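Zunent Project Reports
Home | Reports | Equipment | Staff
Search this site Enter keywords
April, by Bautista Huenchumán

3. Equipment budget

The task is garment folding with a pair of hand-held grippers. The hardware allowance is 500 pounds, and the Nendow quote for one pair, with mounts, comes to 409. 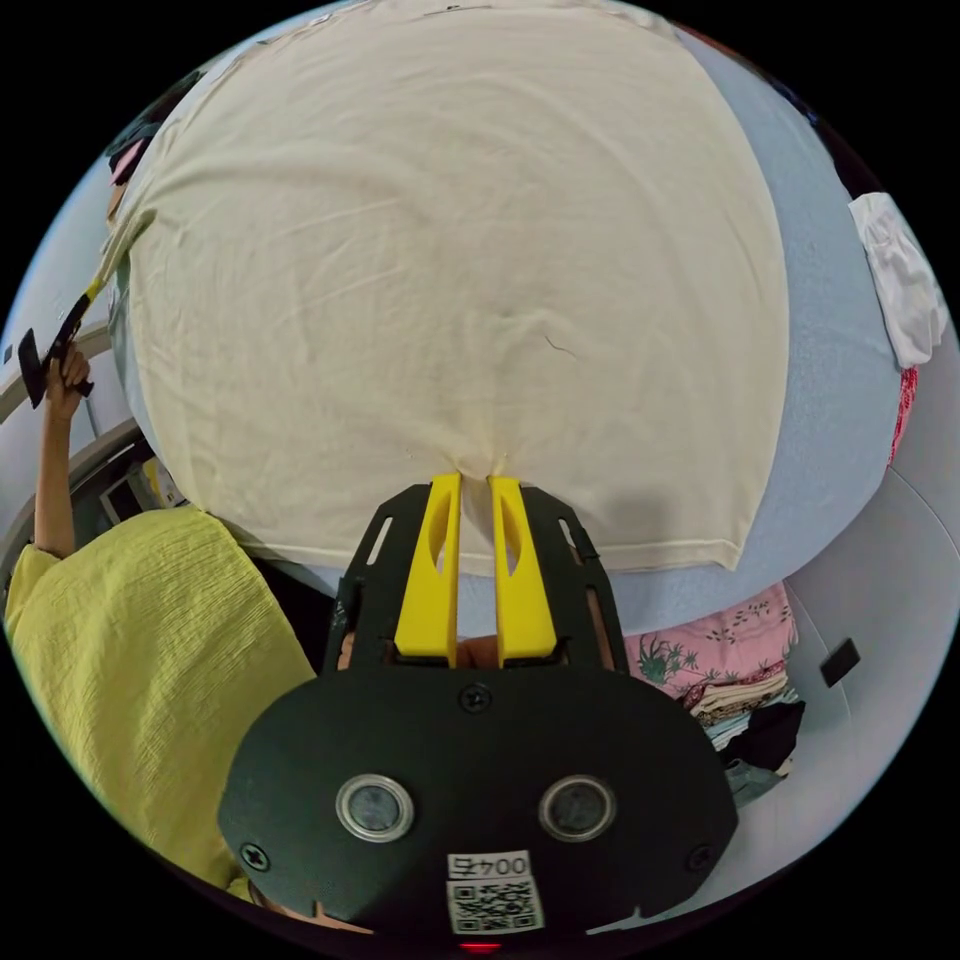
Delivery is quoted at 11 working days. Jafarzadeh offered a shorter wait but does not sell spare fingertips, so that quote was set aside. T-shirts were chosen as the first garment type, laid flat on a bed. 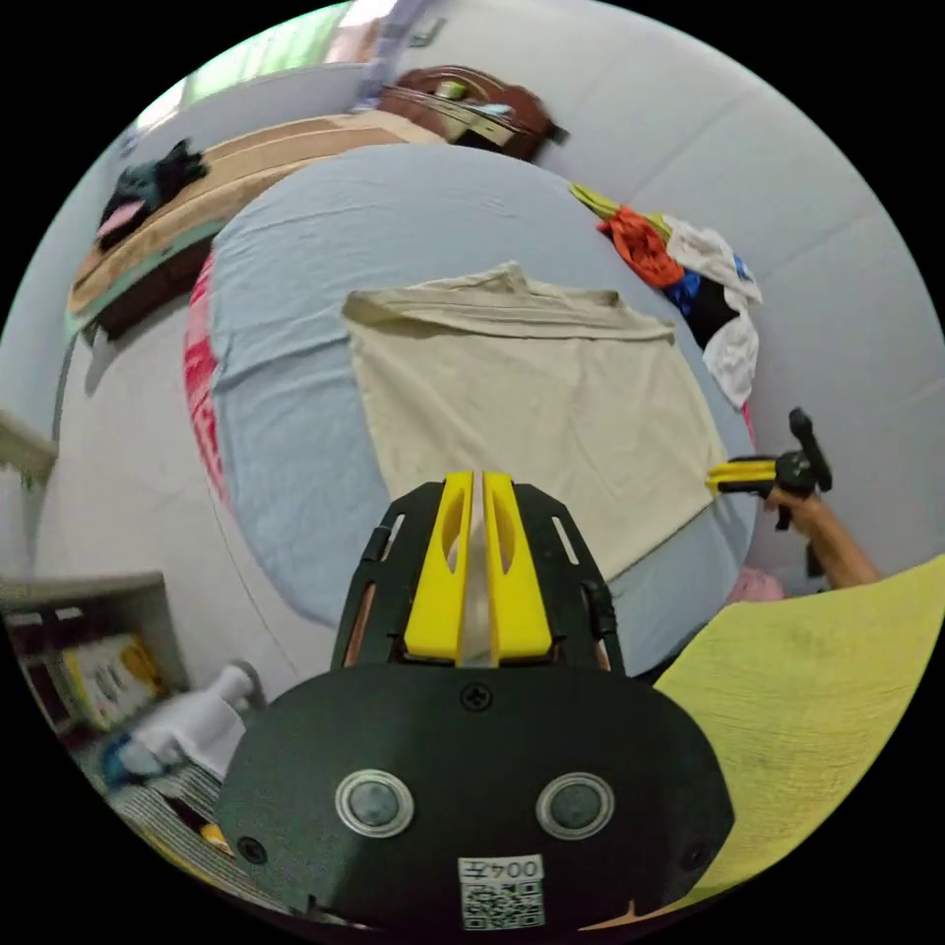
The remaining 91 pounds is held for spare fingertips and screws. Borudetti lists both, with a minimum order of seven sets. A robot arm is left out of this budget and will be costed in section 4.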